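Garo arm, mug tree task
Shared workshop, bench by the rail, 27/12/2018

Picked up from where the Utard gripper was refitted. Goal for the session: red mug onto the tree without touching the green one.
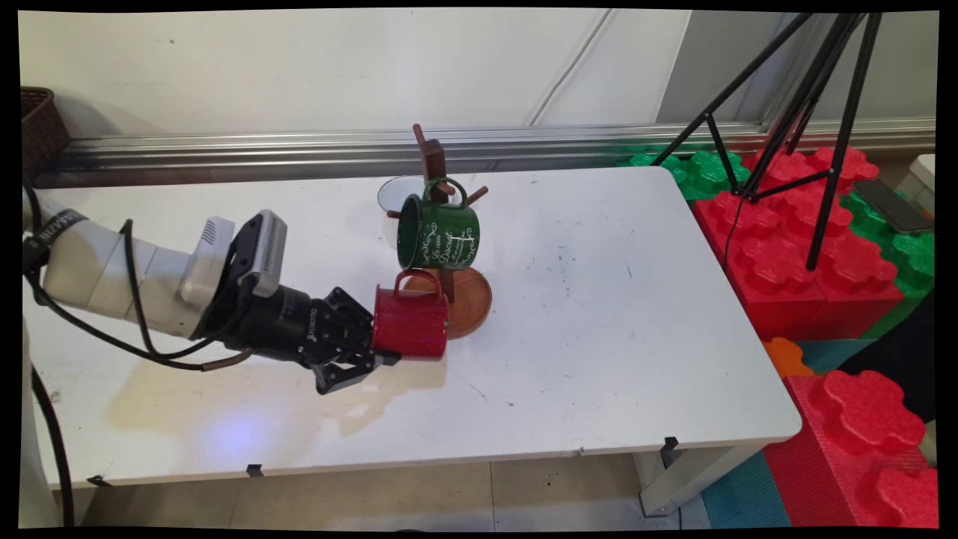 Setup

Arm on the left, mug tree toward the right end of the white table. Green enamel mug stays on its peg the whole time as the obstacle. Red mug goes in sideways, rim facing right, handle up. Wrist camera on, tripod up on the big blocks on the right. If anyone moves the blocks, redo the side view before running.

Gripper force set to 25 percent. At the old setting the mug turned in the fingers as soon as the wrist rolled.

Runs

Run 1: stopped by hand. Approach too low, lower finger heading for the base of the tree.
Run 2: raised the approach 3 cm. Handle reached the peg but sat on the tip and slid off when the gripper opened. Caught it.
Run 3: same height, wrist rolled 2 degrees further. Hung. Green mug swung a little but stayed on.
Run 4: repeat of 3, no changes. Missed the peg. The tree had shifted on the table, so this one doesn't count for much.

Saved run 3 in the Montes folder as the new base path. Wrist encoder read 2,350 at release, worth checking against the next good one.

Problems

The tree slides when the mug pushes on the post. Try rubber feet, or tape the base down for now.
Cable loop under the arm hangs too low. Needs another tie before we try the lower pegs.
Neltska script still logs the gripper as closed for a moment after it opens. Left alone today.

Next

Tape the base, rerun path 3 ten times, write down every miss. Then swap the mugs and see if the same path holds with green in the gripper. Lower the speed for the first one.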